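Zirero Flat Mop, 7 months in
Posted March 18, 2023 by Brenda Bramwell

I bought the Zirero flat mop in August to replace a string mop that had started to smell no matter what I soaked it in. It came from the Boersma store in Plelasgate and cost less than the spray mop I had been looking at. The box has the handle in two sections, the head, and 2 microfiber pads.

Assembly took a minute. The handle sections screw together and the head clicks on. At full height it suits me fine at 5 foot 9. My mother finds it too tall and uses it with the handle collapsed, where the twist lock slips if you lean on it.

On vinyl and sealed wood it does a good job. The pad holds enough water for our kitchen and hallway, 170 square feet together, and then needs a rinse. It leaves very little water behind, so the floor dries fast. The swivel is loose enough to get under the stove and the radiators. Dog hair sticks to the pad and has to be picked off by hand before it goes in the washer.

The pads have been through the wash every week. One lost its grip on the Velcro strips in December and now slides off when I turn the head sharply. Replacements come in packs of two and Boersma is often out of them. The Putholm pads are the same length but a little narrow, and they work.

Tile is the weak spot. The pad rides over the grout lines and leaves whatever is in them. It also streaks on a gloss finish unless the water is very clean. I still do the grout by hand. 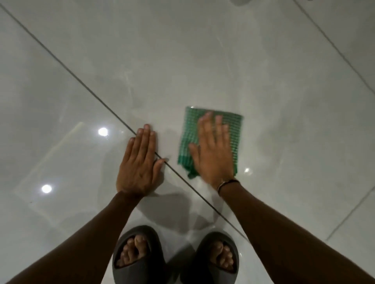 Checked cloth on white gloss tile, next to a grout line.

If most of your floor is tile, get something with a brush edge. For vinyl or wood I would buy this one again, plus a spare pack of pads at the same time.

Rating: 7 out of 10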